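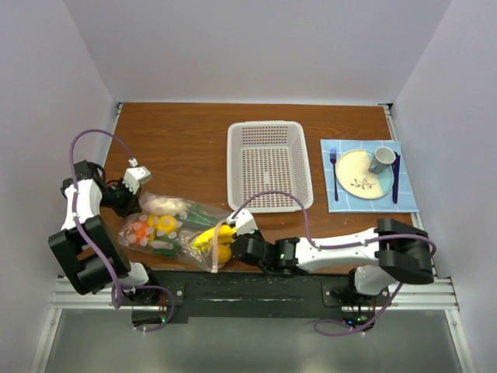
Workshop Notebook, Prestholm Building, Manipulation Laboratory
16 June 2023
Subject: Open day, bimanual station, afternoon program

The station was opened to visitors after the lunch break, as agreed at the March planning meeting. The Wundham delegation arrived first and was followed by two school groups and members of the public. The front desk recorded 433 visitors to the building for the day. No separate record was kept for this room.

The demonstration task was the transfer of groceries from a clear plastic bag to the white basket. Both arms work from the front side of the table, one at each end of the bag at the start. The placemat, plate, mug, fork and knife were left on the right side of the table for the place setting task, which was shown between grocery runs when visitors asked for it.

Preparation
Both arms were homed and the wrist modules checked before the doors opened. The cable on the right arm was inspected again after the first hour, as it had pulled against its tie during the rehearsal. The tie has been moved closer to the elbow and gave no further trouble. The speed limit was held at 80 percent of the normal laboratory setting throughout, in accordance with the open day safety sheet.

Observations
1. The bag remains the difficult part of the task. The film folds under the fingers and the opening does not stay where it was left. On several runs the left arm held the closed end correctly while the right arm closed on film only and had to try again. Visitors found the second attempt more interesting than a clean run, and presenters should be told to let it proceed without comment until the arm has finished.

2. Bananas were lifted well when the grasp was taken across the bunch. A grasp on a single banana turned the whole bunch and twice brought it against the basket rim.

3. The orange rolled toward the front beam on one run and was returned by hand after a protective stop. The run was restarted from the home position.

4. Reflections from the bag were worse late in the afternoon, when the corridor lights were switched on. The Pratano lamp should be tried with its diffuser fitted before the next public session.

5. The policy in use was the one trained on the Kwofie set, 656 episodes, with no changes made during the day. It had not been tuned for an audience, and the results should not be entered in the evaluation table.

Questions from visitors
The most frequent question was whether the arms were being steered by a person in another room. The answer given was that they were not during the demonstration, but that a person had steered them to record the training episodes. Several visitors asked what would happen if an egg were placed in the bag. Presenters replied that this had not been tested. The Wundham delegation asked for the cycle time per item and will receive it in writing once the logs have been reviewed.

Faults
There were 2 protective stops, one for the orange as noted and one when the right gripper pressed on the plate during the place setting task. The plate was not damaged. Gripper pads were inspected at close and show ordinary wear.

Actions
Export the logs and store them under the open day folder, apart from the training data.
Fit the diffuser and repeat the bag runs with the corridor lights on.
Replace the fruit before Monday's session.
Add the banana grasp to the list for the next recording block.

Power was removed from both arms at close and the enclosure was locked.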